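Nasr open day at Tevum – worth the trip?
Forum: Visits and Demos

flangewise
Posted 11 July 2026

Got back from the Nasr open day last night and promised a couple of you a report before I forgot it all, so this is the report.

The listing said "see robots learn everyday tasks." I now know that the learning part happens on a computer in a different building, and the everyday part is a grown adult carrying a gripper around a hallway. I had a better time than that sentence suggests.

You sign in, you get a sticker, you get the safety talk (don't step over the cables, don't pick anything up until you're told, don't lean on the shelving). Then they split us up and my group got the corridor station. The job was doors. You hold a Brutari in each hand, you walk up to a door the way a robot would if it had legs and somewhere to be, and the camera on the tool records what your hand does. Our guide told us they had 717 usable runs on doors so far and wanted a lot more. I asked what makes one unusable and the answer was "mostly people talking to their friends and turning around." Fair.

It's lighter than I expected and more awkward than I expected. You squeeze, the fingers close, and your brain spends a few minutes insisting that these are not your fingers.

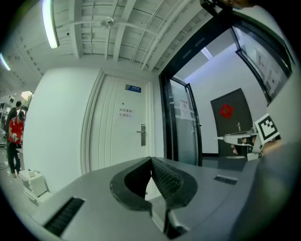
torque_and_cheese
So you drove all the way to Tevum to operate a door handle. I have one of those at home. I'd have let you use it for gas money.

My real complaint is with the listing. If you put "robots" on the poster I expect something on the premises to move under its own power. A person holding a tool is a person holding a tool. My uncle's been running that open day out of his garage for years.

flangewise
There was an arm at the other end of the building. It moved. It moved a cup, put the cup down, and then thought about the cup for a very long time.

halfstep_hana
Defending the corridor station here, that was my favorite part! I went to the February one and they had us folding towels on a table the whole afternoon, and doors are so much more interesting because the whole body gets involved. You have to decide where to stand and which hand goes first and what you do with the other hand while the first one's busy (mine just sort of hovered, like I was about to conduct an orchestra). Anyway I came away thinking about how much is going on every time I leave a room, and I'd go again tomorrow.

Did they still have the thing where they play your run back to you?

flangewise
They did. I watched my own left hand wander off twice.

oldrelay
I'm with torque on the poster and with hana on everything else. The collecting IS the job right now. People want to see the finished arm do a backflip with a tray of drinks, and the actual work is somebody in a hallway closing their fingers around a lever for the hundredth time. If they advertised it like that I'd trust them more. They'd also get about four visitors.

My question for flangewise is whether they let visitors' runs go into the real data or if it's a pretend session to keep everybody happy. Irkberg did the pretend kind, and they were cagey when I asked.

flangewise
Real, if you sign the form. If you don't sign you get the same turn and they delete it at the end of the day, or say they do. I signed. Somewhere out there a robot may grow up to approach a door handle with my level of suspicion.

For anyone heading to the next one, the stretch to ask for is down by the glass door with the 门往外推 sheet on it (push outward, for those who, like me, had to ask). The paneled white door next to it has a lever handle, so you've got two different kinds of door close together. I could have used more time there and less in the room with the slides.
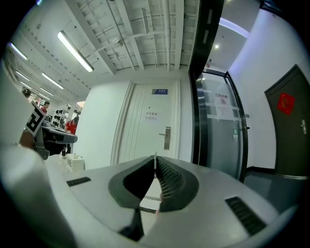
Irkberg Hobby Robotics Club – Visits Group

torque_and_cheese
OK, a push door with a sign on it I can respect. I'd like to see the data on how many people pull it.

flangewise
I plead the fifth.

pinch_point
Dissenting on price. They charge $9.40 in Tevum and you get one turn. I stood in line longer than I held the thing. Also the sandwich situation was grim by noon.

halfstep_hana
Wait, you got one turn? I had three. Did you ask? They're very nice if you ask.

pinch_point
I did not ask. I stood near the table looking available.

oldrelay
That's how I got through eleven years of employment.

Back on topic, how heavy is the Brutari after a while? My wrist is bad and I'm not paying anything to find out the hard way.

flangewise
Fine for the first ten minutes. After that I noticed I was resting my elbows against my ribs. The guide said the regulars swap out often, and you can do a one-handed session if you tell them at sign-in. I'd do that with a bad wrist. There's also a bench where you can sit and watch, and the people on it seemed to be having a perfectly good time criticizing the rest of us.

oldrelay
The bench sounds like me. Put me down for the next one.

torque_and_cheese
Put me down too. I'm still writing to them about the poster.

flangewise
Both added. torque, you're driving – I did the last two, and the heater in my car only has opinions. Sign-up sheet is in the pinned thread, and whoever has the club's spare safety glasses, please bring them back.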